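Re: [floor-ops] Hours after the folding cell goes in

Saturday, January 31, 2026

> The Brindamar notice says the Haka cell takes over flat
> folding on the day shift. It gives no figure for hours. Do
> the folders keep theirs, or does the work move to Dakberg?

The hours stay at Brindamar through the trial. What changes is the task list.

At Dakberg the cell ran 2914 pieces in January and rejected 300 to the hand table. Most rejects were soft cloth with a raised edge or a doubled corner -- the gripper closes on two layers and the fold comes out skewed. Those pieces still need a person, and they take longer than a clean one, so the old hourly rate is wrong for that table. Sadeghi has been asked to set a separate rate. No reply yet.

Two other points. Clearing a stop is now logged as work time; it was not before. And the 26 people trained on the cell rotate off it every two hours, same as on the press.

The rate sheet should be changed before the trial starts.
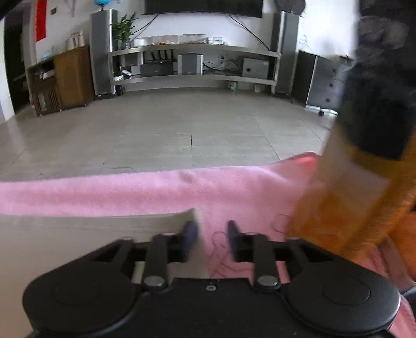
Does a folder who clears a stop on the cell lose piece credit for that time?

Stop time is paid at the folder's average rate for the shift, provided it is entered in the log.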